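**Refill audit, laundry and kitchen shelf. Sunday, April 20, 2025**

1/ Moving the bottled stuff out of the Truston cupboard before the new shelves go in. Notes on labels, caps and what is worth keeping. Dry subject. Mute as needed.

2/ First rule: the label is a claim, the dose line is the spec. "Lasts a month" means nothing until you know the loads per week and the mL per load.

3/ Case in point, an orange detergent bottle with a ribbed cap. White on red: 1瓶可用1整月, one bottle lasts a whole month. The right edge of the label is ragged, so I'm copying the wording into the log now.
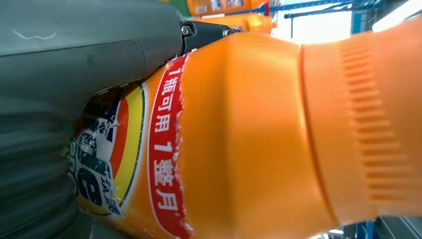 Huiling Hao replied that a month is fair if you measure, and that everyone she knows pours by eye and gets 2 weeks.

4/ Fair. My own log for September: 130 mL over the expected figure, all of it from free pouring. I now use a medicine cup. Colour of the liquid tells you nothing about concentration.

5/ Second rule: detergent and drinks never share a shelf. Similar colour plus similar plastic is a known way to poison a visitor. Minimum separation in my layout is 3 shelves, detergent lowest, behind a latch.

6/ Drinks are the easy part. Orange bottles, clear caps, purple and white on the labels. They get sorted on the green table and stored upright.

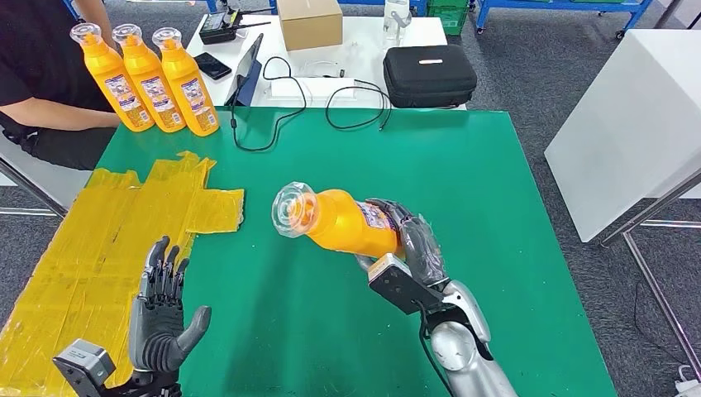
7/ Storage on its side is fine for a sealed cap in theory. In practice a cap that has been opened once will weep, and dried juice glues a bottle to melamine. Upright, label out, oldest at the front.

8/ Tsz-kin Tang asked about load. The new Khoury brackets are doing the work and I have kept the heavy liquids over them. Mid-span gets paper towel and sponges.

9/ Still open: whether to decant detergent into a pump bottle. Against: you lose the dose line and the ingredients list. For: fewer drips. Leaning against.

10/ Shelf plan goes up once the latch is fitted.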